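Flatness, Part Two: Reading the Bench Before You Blame the Saw

22 November 2022

The first part covered feeler gauges and why mine had to be replaced. Several people wrote in to say the gauges were fine and the straightedge was at fault. They were right. The straightedge I bought from Zurnuvik had a hollow near the middle, which I confirmed by the usual method: draw a fine line along the edge, flip it end for end, and draw again. The two lines should coincide. Mine separated in the center by more than the width of the pencil mark.

The replacement is a Sadowski, 1070 mm long, ground on one edge only. It costs more than it should. I have checked it against itself twice and against a granite plate once, courtesy of Despina Vukčević, and I'm satisfied with it.

The procedure I settled on for a work surface is as follows. Clean the surface with a dry cloth first, then a damp one, then wait. A single grain of grit under one end of the straightedge will give you a reading that looks like a dip, and you will spend an evening shimming a leg that was fine. Lay the edge across the short dimension at the left end, slide the thinnest gauge along it, and write down where it passes. Move over 100 mm and repeat. Then do the long dimension, then both diagonals. The diagonals are the part people skip. Twist shows up there and almost nowhere else.
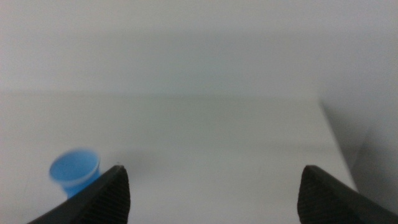

Pale surface between two ridged black fingers.

Light-colored tops have one drawback for this work, namely that the light-gap method gets harder to read. With a lamp behind the straightedge and a dark surface, a small gap is a bright line. On a pale top the reflected light washes it out. A strip of dark tape on the back face of the straightedge helps. Turning off the overhead lights helps more.

On my bench the short-dimension readings were good from end to end. The long dimension had a slight crown. The diagonals disagreed with each other, so the top was in wind. I loosened all the bolts holding it to the base, left it overnight, and measured again before touching anything. Most of the twist had gone, which puts the blame on the base. The Hernow leveling feet have a lock nut that walks the foot a little as it tightens, and I had been setting the height first and locking second. Hold the stem with a second wrench while locking. The instructions don't mention it.

After re-leveling, the remaining error is in the crown, and I have decided to leave it. Scraping or sanding a top this size by hand tends to trade one large error for several small ones, and the large one is at least predictable. I know where it is and I put the fence on the other side.

The notebook page for this job is number 171, if you are following along with the scans. The column headed "D2" is the second diagonal, right rear to left front. I mislabeled it on the previous page and will correct that scan when I get to it.

Part three will cover squareness of the fence. It is waiting on a cylinder square from Grilier, who now say January.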